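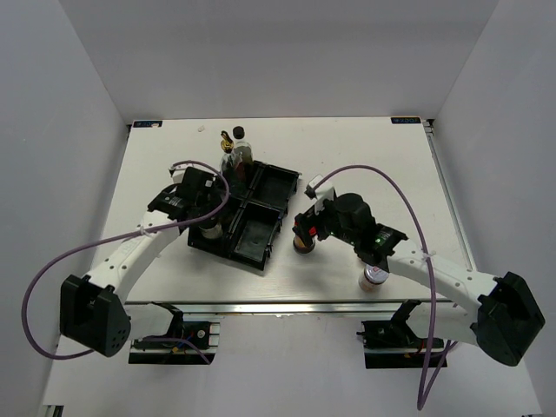 Comment un robot apprend à ranger

Tu sais ranger des petits pots dans un bac à compartiments. Tu regardes, tu prends, tu poses. Pour un robot à deux bras, c'est un travail très difficile, et notre équipe du projet Flitard l'étudie depuis le mois d'avril.

D'abord, une question. Comment explique-t-on à une machine ce qu'elle doit faire ? On pourrait écrire tous les mouvements un par un : avance, descends, ferme la pince. Mais si le pot est un peu plus à gauche que prévu, la pince se ferme sur de l'air.

Nous utilisons donc une autre méthode, qui s'appelle l'apprentissage par imitation. Une personne guide les bras à distance et fait le rangement elle-même. Pendant ce temps, l'ordinateur enregistre deux choses : ce que voient les caméras et la position des bras. Chaque enregistrement s'appelle une démonstration. Ma collègue Tayla Trevaskis en a fait 534 — elle dit qu'elle range maintenant sa cuisine en dormant.

Ensuite, l'ordinateur étudie toutes ces démonstrations. Il cherche le lien entre l'image et le geste : quand le pot est à cet endroit, la main va par là. C'est un peu comme toi quand tu apprends à faire tes lacets en regardant quelqu'un.

Pourquoi des objets différents ? Un flacon en verre est haut et mince, un petit pot est court et rond. On ne les attrape pas de la même façon. Le verre est aussi transparent, et les caméras ont parfois du mal à trouver son bord.

Est-ce que cela marche ? Nous avons fait 90 essais avec des objets placés autrement que dans les démonstrations. Le robot a rempli le bac sans erreur dans 79 essais. Dans les 11 autres, il a raté quelque chose, le plus souvent parce que les deux bras voulaient passer au même endroit. Ces essais ratés nous intéressent beaucoup : nous les regardons au ralenti pour choisir les prochaines démonstrations à enregistrer.

Petit vocabulaire
Pince : la main du robot.
Démonstration : un exemple montré par une personne.
Essai : un rangement que le robot fait seul.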